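Zemell Quarter: progress report to the fund, June

Drainage

The council's contractor, Troketti, has now laid 339 metres of new stormwater pipe along the lower road. The remaining 40 metres run under the bowling club car park, whose members have views. We expect to start there once the views have been heard in full.
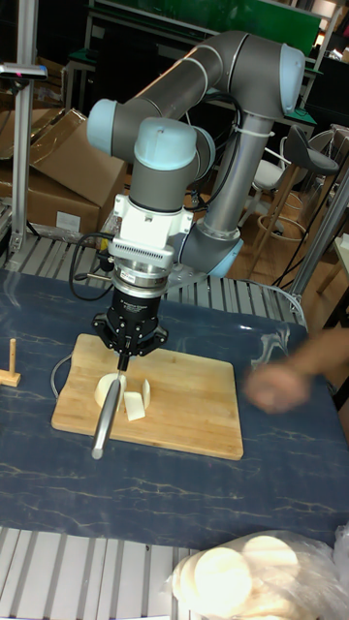 Housing

Consents are in for 32 homes on the Zupan block. A further 200 depend on the pump station, and the pump station depends on a land swap that both sides describe as nearly agreed, as they did in our last report.

Money

Spending is under budget, mostly through being behind schedule. Urorix has sent its invoice for the traffic survey twice. We have paid it once.

Next claim: July.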